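How I store clear plastic cups so they don't crack or wander off

I used to keep our party cups in one tall stack at the back of the cupboard, and every single time I wanted two of them I ended up wrestling with the lot (and splitting a rim or two along the way). So now they live in a divided tray, and I'm quite evangelical about it!

First, find a clear tray with compartments. Measure across the base of a cup before you buy, and don't go by the label. I got mine from Fleren in January after Chenxi Dai lent me hers, and I only had to send one back.

Give the cups a wash in warm soapy water, rinse, and leave them upside down on a tea towel overnight. Put them away damp and they go cloudy.

Pick each one up low down, near the base, and go gently, as thin plastic creases if you squeeze it. Then stand them one to a compartment, filling the back row first and working towards you. I keep one half of the tray for the clear ones and the other for odds and ends. 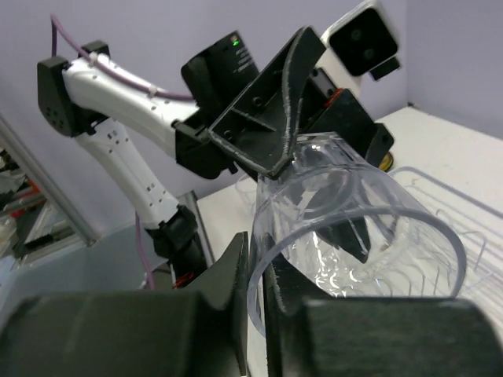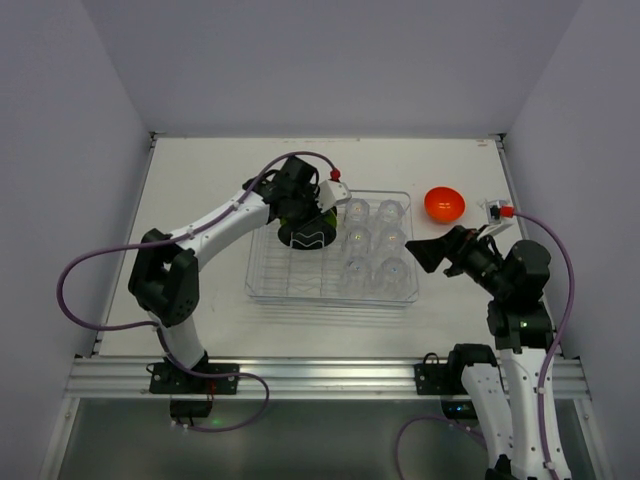 If a cup rocks about, fold a bit of kitchen paper and tuck it underneath. Don't be tempted to double them up, they'll only stick together and you're back to wrestling. Mine goes on the middle shelf, and when people come round I carry the whole tray out to the table and let them help themselves.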